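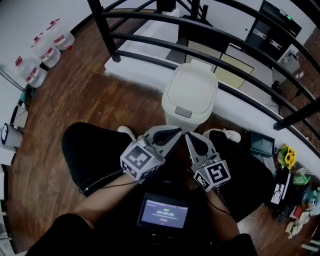

Omargate sets up, maintains and repairs hand-held gripper pairs used to record manual tasks for robot training. A pair consists of two grippers, one for each hand, and a recording unit with its own display. The operator closes the fingers on an object, moves it and lets go, and the recording is later used to teach a robot arm the same motion. Each gripper carries a cube-shaped marker mount at its base, with black-and-white square patterns on its faces, and the position of the gripper is worked out from those patterns. The fingers are curved gray parts and are treated as wear items. The cables are thin, and they trail back from the grippers along the forearms, so the routing has to be checked with the operator seated and both hands raised. The timer on the display reads 00:00:06. At that point in a take we expect both grippers to be up and forward, with the fingertips close together.

## What we do

Most of our work comes from groups that already own gripper pairs and have no one on staff to look after them. We take on three kinds of job: first setup, scheduled service, and repair after a fault. We don't sell grippers, and we don't process recordings for training. We do check test recordings made during service, and we keep those checks with the service record for the pair.

The company began as a repair bench for small pneumatic and electric grippers on fixed arms. Hand-held pairs came in as a side job. They now fill most of the bench time, and the fixed-arm work has been moved to Namedham, where the larger test stands are.

## Setup

A pair is set up as a unit. The left and right grippers are given the same serial stem and stay together through every later service. If one side is replaced, the whole pair goes through setup again.

The order of work is fixed:

1. Inspect the bodies for cracks, mainly at the screw bosses and where the finger pivots enter the shell.
2. Fit the fingers and cycle them by hand. Travel must be smooth from fully open to fully closed, with no catch near the end.
3. Zero the opening with the fingers fully closed, then record the reading at full open.
4. Mount the marker cubes. Tighten in two passes, the second after the bodies have been handled for a few minutes.
5. Measure the offset from each cube to its fingertips and write it to the configuration file.
6. Route the cables and fit strain relief.
7. Connect the display unit, start a test take and confirm that the timer runs and that both sides report.

Step 5 takes the longest. An error in the offset doesn't show while recording. It shows up afterward as a fingertip that sits beside the object instead of on it, and by that time a full set of takes may have been made. We measure each offset in two separate fixture positions and reject the result if they disagree beyond the limit in the setup sheet.

## Scheduled service

Our standard interval is 18 operating hours for inspection. Fingers are changed on condition. We tried a fixed replacement interval for one season and dropped it; wear depends too much on what is being picked up. Fabric and soft packaging leave the pads nearly untouched. Cardboard edges and unglazed ceramic take the surface off quickly.

At each inspection the technician checks the following:

- Play at the finger pivots, measured at the tip
- Return force on each side, compared with the value from setup
- Marker faces for scratches, glare, lifted edges and dirt
- Cube screws, for any movement against the paint mark
- Cable jackets at the exit from the body and at the wrist
- Connector pins and latches
- Free storage and battery condition on the display unit

Marker faces are cleaned with a dry microfiber cloth. Alcohol softens the print on some label stock and should be kept away from the cubes entirely. A face with a scratch across a pattern border is replaced. We print replacements on matte stock and check them for size before fitting, as many office printers scale a page slightly by default.

## Repair

The bench at Plonside handles repairs. The fault log there holds 663 closed entries, and cable faults are the largest group. The usual failure is a broken conductor inside an intact jacket, close to the strain relief. It appears as one gripper dropping out for part of a second when the wrist turns. The test is to hold the gripper still, flex the cable in short lengths and watch the opening value. If it jumps, the cable is replaced. We don't splice.

The second group is finger drift, where the closed reading creeps away from zero. Causes are a worn pivot, a slipped linkage screw or grit in the track. The body is opened, cleaned and reassembled with new screws. Thread sealant is used on the linkage screws only. Sealant on the shell screws has cracked more than one plastic body, and those shells can't be repaired to a standard we would sign.

Knocked cubes come third. A cube that has been hit may look straight and still be off by enough to matter. Any report of a drop or a knock is treated as a loss of calibration, and step 5 is repeated.

## Field visits

Some faults only appear where the work is done, so we also go on site. Recording takes place in all sorts of rooms, with the operator sitting or standing as the task requires. The technician asks for a normal take first, with nothing moved or tidied, and watches for three things: light falling on the marker faces, cable slack across the operator's reach, and anything the grippers are likely to strike. Shiny railings, screens and windows are noted on the visit sheet.

Site calibration uses the Chow fixture, a folding plate we designed for this work. It holds both grippers at a known spacing and packs flat into the service case. The plate is checked against the reference at Plonside before each trip and again on return.

## Records

Every pair has one record, started at setup and kept until the pair is retired. It holds the offsets, the opening readings, parts fitted and all fault entries. Customers receive a copy after each service, in plain text, with the old and new values side by side. Superseded configuration files are kept under their original names so that earlier recordings can be read with the values in force when they were made.

## Sending equipment in

Send both grippers, the cables and the display unit together. Leave the cubes mounted. Remove any tape added in use, and include a note stating the fault, what was being handled and whether the unit was dropped. Copy your recordings off the unit before shipping; storage is cleared during the test. Equipment received before noon is logged the same day.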